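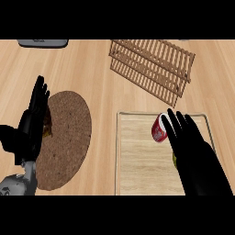 Raquel Frade wrote that she had gone in expecting a robot and come out having watched a telly, and would somebody please explain why that took an hour and a half of her afternoon.

Raquel, I'll have a go, as I was two chairs along from you and had the better biscuits.

For those who couldn't get to the Fudari open day: it was upstairs at the Vevside building, the lift was out, and they'd printed 296 name badges for what looked to me like a much smaller crowd. Mine said HERMAN SANTOSO (GUEST OF STURNEN), and I am not a guest of Sturnen. I didn't argue. It got me a parking ticket validated.

The whole demo was done in simulation, up on the big screen. The invitation did say so, in the second paragraph, where I also failed to read it. Two arms with black hands, one tabletop, a few kitchen bits, and the job was to deal with the red can lying on the tray. The left hand mostly stood there with its fingers straight up beside the big brown disc. Aníbal Paiva leaned over and asked me if it wanted to be excused.

Now to your actual complaint, which I'll quote so people can follow:

> Anyone can make a can behave on a computer. I wanted to see
> one roll off a real bench and hit a real floor. I've got a
> shed full of software that worked beautifully until it met
> a Tuesday. What did we learn that we couldn't have learned
> from a video at home with our shoes off?
>
> Also, was anyone else bothered by the pause before the
> grasp? I thought the thing had crashed.
>
> Raquel

On the pause, yes, I was bothered too, so I asked Filipa Mota at the break. She was driving the laptop. The planner was set to check the approach for both arms before committing either, and it's slow about it. They could have cut the wait for the audience and decided to leave it in. I reckon that was the right call, though they might have warned the poor bloke in front of me who started clapping to be polite.

On the rest, I'm about half with you. A can on its side is a mongrel of a thing to pick up. Come in a bit high and you push it, come in a bit low and you're fighting the tray. In the sim you can put it back exactly where it was and have another go, and they did that, over and over, with the can turned a little differently each time. They showed a tally at the end: 167 resets, of which they'd kept the log for every one, including the ugly ones. Filipa played 4 of the ugly ones at full speed. In one of them the can went through the tray. I don't mean off it, I mean through it. That got the biggest laugh of the day and I thought the better of them for running it.

What I would have liked, and didn't get:

- the contact settings. I asked for the friction value on the can and was told it was "tuned". I'm sure it was.
- the same job with the clutter moved. The slatted rack stayed well clear of the hand in everything I saw, and I'd have liked it in the way.
- any word on when it goes onto hardware. Triin Dambrauskienė asked this twice, in slightly different words, and got slightly different answers.

The Q and A went for 2 questions longer than it should have, both from the same fellow, both about drones.

Practical stuff. Baptista has offered us a spot at their workshop in March, with real arms on a real bench, and I'm told a concrete floor, so Raquel can have her bounce. They want to know how many of us are coming and whether anyone needs the ground-floor entrance. Reply to me off list, please. Last time we did it on list and Aníbal's dentist got copied in.

If anybody took down the name of the solver they were using, could you post it? I wrote it on the back of my badge and then handed the badge in at the door like a good boy.

Raquel, I've still got your umbrella - the green one, unless you're about to tell me yours was blue, in which case I've got somebody else's.

Herman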